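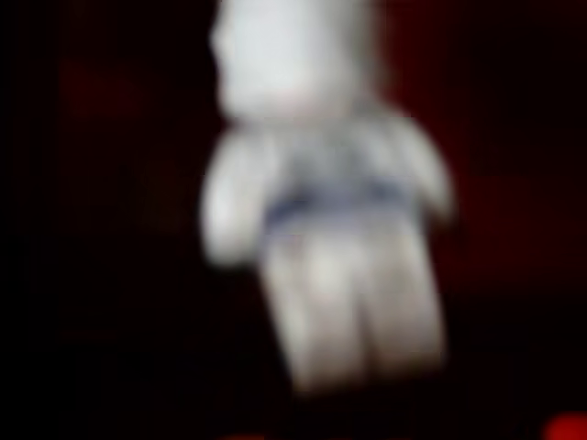

4.2 Figures and figure parts

Figures made up the largest single class in the material from the two toy libraries. Of the 3,010 items sorted at Isitville and Wotside, 1,455 were entered as figures or parts of figures. The rest were vehicles, animals, furniture, building pieces and a mixed class that we come back to in Section 4.4. A figure was entered as complete if it had a head, a torso, two arms and two legs, whether or not the parts had started out together. Hair, hats and anything held in the hand were left out of this test because too few of them could be matched to an owner. By this rule 845 figures were complete.

The rule is a loose one. At Wotside in particular, children had swapped heads and legs freely, and the staff there had never tried to put them back. A figure with the torso of a firefighter and the legs of a farmer counts as complete in our table. We tried a stricter rule during the August pilot, in which all parts had to come from the same set, and gave it up after the first two boxes. The sorters could not agree on which sets the parts came from, and the older figures had no set marks at all.

Color was entered next. Each figure was given one main color and, where there was a clear second one, a second color with its place on the body. Skin tones on the head and hands were ignored. A figure that is white or nearly white all over with a dark blue band at the waist, as in Figure 4, is entered as "white, second color blue, waist." The sheet does not ask whether such a band is a belt or a separate hip piece. In the first version it did, and sorters spent a long time turning figures over to check. The answer made no difference to any of the later steps.

White figures were harder to handle on paper than we expected. The Kuroda sorting sheet, which both libraries had used before the study, has a single box for "white or gray." Some light gray figures are the original color of the plastic and some had dulled with use, and a few had clearly been left in a sunny window. We kept the single box so that the new sheets could be compared with the old ones. Sorters could add a note if they thought a figure had changed color, and these notes were read but not coded.

Figures were also tested for standing. The sorter placed the figure upright on the table, let go, and waited while the next one was picked up. If it was still up it passed. Of the complete figures, 820 stood without help. Those that fell nearly all had the same fault, a worn joint at the hip that let the legs swing forward. A smaller group had legs that had been chewed. Figures with straight, blocky legs passed almost without exception, and the test could probably be dropped for them in a later study.

The arms gave more trouble than the legs. In the kind of figure with arms that turn at the shoulder, the arm may hang at the side, point forward or be raised, and the sheet asks only if it is present. Two of the sorters began noting arms that turned too easily, on the grounds that these would soon be lost. We think this was sensible and have added a box for it to the revised sheet in Appendix B. It was not in use long enough to give results here.

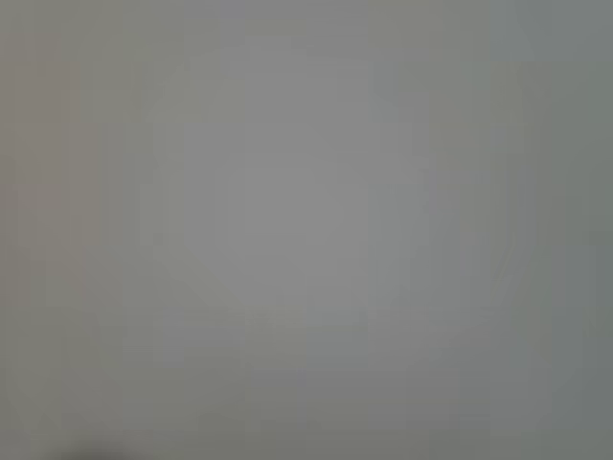
Storage at the two sites differed. Isitville keeps its figures in shallow trays, one layer deep, with the complete figures apart from the parts. Wotside keeps everything in deep tubs with lids. Sorting from a tub took longer because small parts settle to the bottom, and the sorter had to tip the tub out before starting. Loose hands and hair pieces were found at the bottom of every tub we opened. In the trays they were visible at once, although the trays take up a good deal more shelf space and cannot be stacked when full.

The difference in storage also shows up in how the figures are borrowed. At Isitville families choose single figures from the tray and carry them home in a cloth bag. At Wotside a tub goes out as a whole and comes back as a whole, and no check is made of what is in it. Staff at Wotside told us that the tubs tend to gain items over time, mostly small toys that belong to the family and get swept up with the rest at the end of play. This would account for the large number of figures there that match nothing else in the same tub. We did not try to return them.

Incomplete figures were kept at both libraries. The most common missing part was a hand, followed by an arm and then the head. Loose heads were common too, but we made no attempt to pair them with headless bodies, even where the fit was good. Both libraries do this themselves from time to time, and a pairing made by the sorters would have changed the counts between the first and second pass.

Agreement between the two passes was high for presence of parts and for standing. It was lower for main color, where most of the differences fell between cream and yellow or between white and gray. It was lowest for the type of figure (worker, knight, space traveler and so on), and we do not report type in the main table. A plain figure with no readable printing on the chest can be almost anything, and the children we watched at Wotside used such figures in whatever part the game had open. One pale figure was a doctor, a ghost and a bus driver in the same half hour.

A third library, at Cluston, had agreed to take part but was in the middle of moving to a new building. Its figures were boxed by the movers along with books and puzzle pieces and could not be sorted in the time we had. We visited once, on Sat 6 May, and looked through two open boxes without entering anything on the sheets. What we saw was closer to Wotside than to Isitville, with mixed parts and few sets still together. Cluston is therefore left out of the counts in this section and is mentioned again only in the discussion of storage costs in Section 5.1.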